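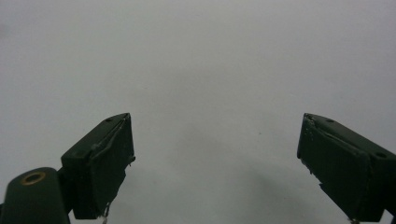
Shop Tables Tops Legs Spare Parts Care Contact

Tables / Tops / Narkholm Top, Pale Gray

Narkholm Top, Pale Gray

Updated 2024-02-26

The Narkholm is a smooth table top in one plain color, sold without legs. It is used for desks, sewing tables, packing benches and kitchen side tables. The surface has no grain or printed pattern, so small parts, thread and paper are easy to find on it.

The top is 800 mm deep and comes in three lengths. All three use the same core and the same hole pattern underneath, so a frame bought for the short top can be reused under a longer one if the rails are adjustable. Thickness is 18 mm without the edge band.

Color and finish

Pale Gray is a cool gray with a matte finish. It looks slightly blue under daylight and more neutral under warm bulbs. Customers matching it to an older Narkholm should know that the shade was changed in December, when we moved to a new sheet supplier. The old shade was a little yellower. We still have a few of the old tops in the short length; write to Bianka Kovács in the order office and she will check the shelf.

The matte finish keeps down glare from a desk lamp. It does show greasy fingerprints if you look across it at a low angle, and they come off with dish soap and warm water.

Legs and frames

The underside is predrilled for the Halász trestle and the Grodemau steel frame. Screws come with the legs and frames. If you use your own, measure first — a screw that goes too deep will raise a bump on the top side and the top can't be repaired after that.

The longest size needs a center rail. We have had tops sent back with a sag in the middle and in each case the rail had been left off. The rail is included with the Grodemau frame and sold separately for the Halász.

Load

Rated for 157 pounds spread evenly on the Grodemau frame. Do not sit or stand on it. Clamp-on vises and monitor arms are fine with a backing plate under the clamp.

Care

Wipe with a soft cloth. Do not use scouring powder, steel wool or acetone. Ink and marker should be wiped up the same day. Hot pans need a trivet. Adhesive tape can be left on for a short job, but peel it back slowly and wash off what remains.

Cutting to size

Attila Illés cuts tops to order in our workshop. Send the finished length and depth, and say which edges you want banded. Allow 10 working days. Cut tops can't be returned, and the predrilled holes may no longer line up, so ask for a blank underside if you are cutting the depth.

Delivery

Tops ship flat in cardboard with corner guards. Check the corners before you sign. Two people should carry the longest size, on edge.

Also in this series: Narkholm Top, Charcoal — Narkholm Edge Band, per roll — Dandard Cable Tray

Shares 18
Comments 2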